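3.2 Small ceremonies and the choice of room

Couples who marry with only a few guests often decide on the place late, and they decide on it by other criteria than couples with a large party. Of the 586 couples in our survey, most had first looked at a hall and later given it up. Ashworth found a similar change of mind in his earlier interviews at Whiteley — there the cost was named first, and the wish for privacy second.
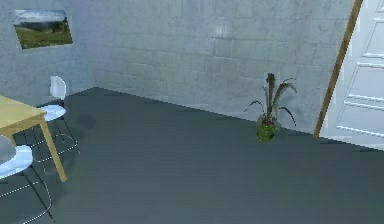
Figure 2. Interior with a framed landscape on the side wall.

The couples who chose an indoor ceremony spoke mostly of weather and of older relatives. They still wanted some feeling of the outdoors, and several asked the registrar to stand where a garden could be seen. Where there is no such window, a picture can take a part of this role, as the green field under a cloudy sky does in Figure 2. We did not ask how strong this effect is. At Minero, where ceremonies are held with 2 witnesses and at most 7 guests, the couples mentioned the walls more often than the flowers.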